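**What should we plan for at a robot lab open day with two arms on one table?**

posted by kondcombe_parent, 28 Aug 2023

Our club (12 to 15 year olds) has been invited to the open day at the Lindqvist lab in Dusbridge. The sheet they sent says there is a tabletop demo with two arms and household objects, then a talk. We have never done one of these. How close do the kids get, is it loud, and is there enough to look at for an hour? Bus rental is 100 dollars each way, so I'd like to know before I book.

**Aliki Petridis**

I took a group in February. The demo is in the regular office area, so people are at their desks while you visit. Ask the kids to keep their voices down. The arms themselves are not loud. We could talk over them without trouble.

The objects are ordinary house things. Ours were on a plain wood table with an arm on each side.
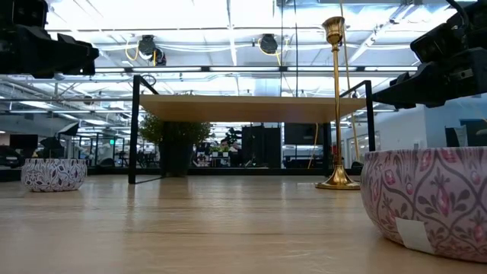 *The demo table: small tin-like bowl, brass candlestick, large patterned bowl.*

They asked us to stay behind a line on the floor while the arms were powered. Nobody was allowed to put a hand on the table. Between runs the operator stopped everything and took questions, and that was the part our group liked most. One kid asked why a candlestick, and the answer was that a thin stem and a wide base make you think about where to grip.

Runs are slow. Some of them get repeated with small changes. I would say 30 minutes at the table is enough for that age, then the talk. If you have more than ten kids, ask for two groups. We had one big group and the ones in back saw very little.

Parking is behind the building. The front door on the street side stays locked.

**teduten_bill**

Went last year. It was ok. Bring water, there's no vending machine. The talk had a lot of slides.

**mrs_rowe_6**

Agree with Aliki on the two groups. I emailed ahead and they split us up with no problem. Also send the kids' questions in advance if you can. Ours were a bit shy on the day.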